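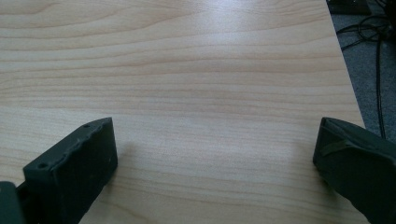 Zutden opens comparison trial of hand-held gripper fingers

Zutden has begun a side-by-side trial of two finger designs for its Bineo hand-held gripper, and will publish the full results in October.

The trial compares the current Bineo finger with a new part from Cadska. Each will go through 962 grasps on the same set of household and workshop items, using the same gripper body and the same camera. The work is being done by a team of six at Zutden's test room.

Every session starts and ends with the fingers held open over a bare wooden tabletop. These clips give the team a reference for finger position and for glare on the work surface, and they are kept with the grasp recordings.

"Customers ask us which finger to buy and we have not had a proper answer for them," said Zainab Ekpo, product manager at Zutden. "Grip is part of it. We also want to know how much of the table each finger hides from the camera when it is open."

Fingers already in service tend to pick up scuffs and small nicks along the top rim. Test engineer Cengiz Sönmez will log wear on both designs at the end of each session – a step that earlier in-house trials left out.
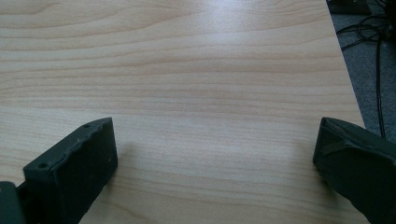

What will be measured

The team will record successful grasps, dropped items, the opening between the fingers and the share of the view they block. Video is recorded at 1440 lines. Juwita Majimbun will score the recordings without being told the session order, and Olumide Odukoya will check a sample of her scores.

Availability

The current finger stays on sale during the trial. Owners of the Bineo gripper who would like to try the Cadska part can ask to join a second round, which will be run at customers' own sites.

Press contact: Ekaette Idahosa, Zutden press office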